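Re: [kitchen-things] What do you really need on the worktop? 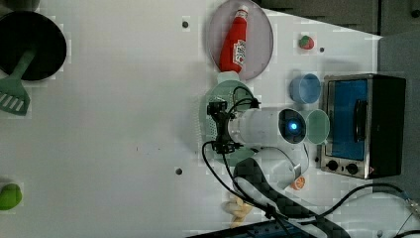
From: Lucero Alvarado
To: the kitchen-things list
Date: 2022-05-30

Dear Miroslava, and dear everyone,

I have been meaning to answer your message all week, and every time I sat down to do it the kettle boiled or the telephone went, so forgive me if the conversation has moved on. I've left your questions in below and put my answers underneath each one, as I find it easier to follow that way (I know some of you prefer the reply at the top, and I do try to remember!).

Miroslava Šimko wrote:

> We move into the flat at Jaltholm in October and the kitchen
> is tiny. There is no proper cooker, only a ring, and I am
> thinking of buying a small toaster oven for everything else.
> Is that madness? My sister says I shall regret it by the
> first Sunday lunch.

It isn't madness at all. I cooked with nothing but a ring and a toaster oven for nearly 9 years when we lived over the shop in Condori, and we ate very well. The thing is to know what it's good at. It does lovely baked potatoes if you choose small ones, it does cheese on toast better than any grill I've owned, and it will roast a tray of vegetables for two without heating up the whole room, which you'll be glad of in summer. What it won't do is a big joint or a proper tray of Yorkshire puddings, so your sister has a point about the Sunday lunches. We used to do chicken thighs and nobody minded.

Take your own baking dish along when you go to choose one, and try it inside with the door shut. I didn't, and spent the first winter with a perfectly good dish that missed going in by the width of a finger. And look at the knobs. Mine were the plain round sort with a temperature and a timer, and I could work them with floury hands. The one my daughter has now is all little buttons and she has to get the booklet out to make toast.

> Second question: how do you arrange things when there's only
> the one surface? I keep drawing plans and every plan has the
> kettle on the floor.

Oh, I do sympathise. We had one white table for everything, eating included, and the rule I came to in the end was that all the kitchen things lived at one end and the other end was kept bare. Completely bare, mind you, no post, no keys, no bowl of onions. That's where you chop and where you put down a hot tray (on a mat, please) and later on it's where you eat. If you spread everything out evenly it looks tidy but you've nowhere to put your elbows.

The oven goes at the crowded end, with its back away from the curtains and a bit of room round it, and the cups can stand near it if you use them all day long. I wouldn't put plastic ones right up against the side, though. I had a pale blue beaker that I was fond of and it went a very odd shape one evening. Move the cups along before you switch on and you'll be fine.

The frying pan is the awkward one. It takes up such a lot of room for something you use once a day. Hang it up if the landlord allows a hook. If he doesn't, give it a corner, and let it hold whatever you cook with. I leave the spatula lying across mine from one breakfast to the next, and at least I know where it is. Which reminds me, if you buy a pan with a dark non-stick inside, stick to plastic or wooden tools. I ruined a very good one from Ornix by scraping at an egg with a fork, and I still feel badly about it.

> Third, and you'll laugh, what about sauce bottles? Jakub
> wants the ketchup out on the table at all hours. It leaves
> rings everywhere.

I did laugh, but only because we've had the same argument in this house. Stand it on a plate! It needn't be a saucer, a proper plate is better, because then you've room for the salt and the mustard as well and you can pick up the whole lot in one go to wipe underneath. Ours is an old pink one that lost its companions years ago. A pink plate with a red bottle on it looks rather cheerful, I think, and any drips go on the plate where they belong. White tabletops show everything, tomato worst of all, and if you leave it overnight you'll be at it with bicarbonate of soda in the morning. A paste of bicarb and a drop of water, leave it 20 minutes, then wipe with a damp cloth. Don't scrub.

> Last one. How many plates and cups did you keep? I have
> packed 50 pieces of crockery and I can't see where they'll go.

Fifty is too many for Jaltholm, my dear, if it's the building I'm thinking of. I'd take enough for the two of you and a couple of guests, and put the rest in a box at your sister's. We got down to 11 pieces in Condori, counting the jug, and the washing up was never so quick. I'd also say mix your colours. A set is very nice to look at, but if one cup is blue and the next is green then everybody knows whose is whose and you don't find yourself washing a fresh one every time somebody wants a drink of water. My grandchildren still insist on "their" colours when they come, and woe betide me if I mix them up.

One more thing you didn't ask about. Soft fruit doesn't want to sit out near the oven. I know it's tempting in a small kitchen to leave the strawberries to hand, and there's always one that gets away from the punnet, but they go over very quickly in the warm. Keep them in the fridge unwashed, and take them out a little while before you eat them so that they taste of something. If you've a few that are past their best, cut the bad bits off and cook them down in a small dish in the toaster oven with a spoonful of sugar. Lovely on porridge, or on pancakes out of that frying pan.

The Miltunach market has a stall at the far end with second-hand kitchen things, by the way, and he sometimes has little ovens in good order. Ask him to plug it in for you before you pay. He's used to it.

Do write and tell us how you get on with the plans, and please rescue that kettle from the floor. If anyone else on the list has managed a Sunday lunch in a toaster oven, I'd love to know how, and I expect Miroslava's sister would too.

With love from us both,
Lucero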